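### 3.2 The open afternoon at Urkine

We ran the wiping demo for visitors in March, and I was at the table for most of it. People picked the letters, and we wrote them on the board in black marker.
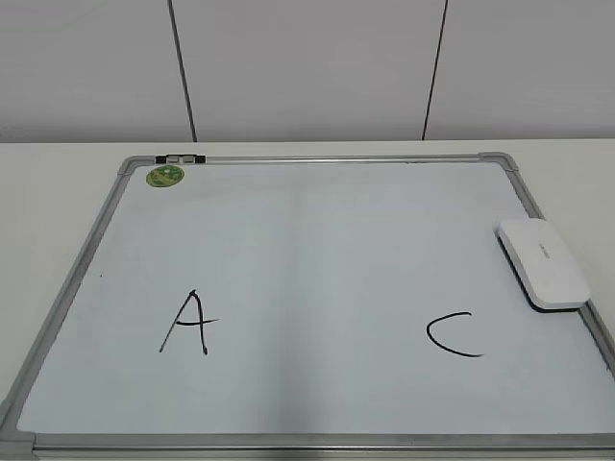

*Figure 3. The board with an A and a C, eraser at the right.*

Maysoun Majali talked visitors through the job – find the eraser, pick it up, rub out one letter – and I fielded the questions, which came thick and fast.
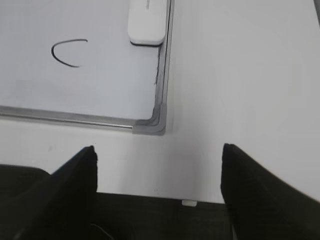 Did visitors choose which letter went first? They did, and we typed their choice in by hand.

The grasp got far more chat than the wiping, which I hadn't expected at all!

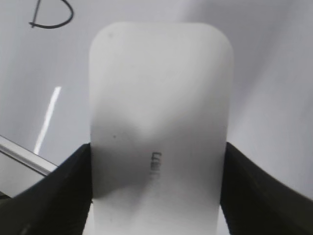
Normand Kowalchuk felt we should have let people hand the eraser over themselves, and we plan to try that at Daher.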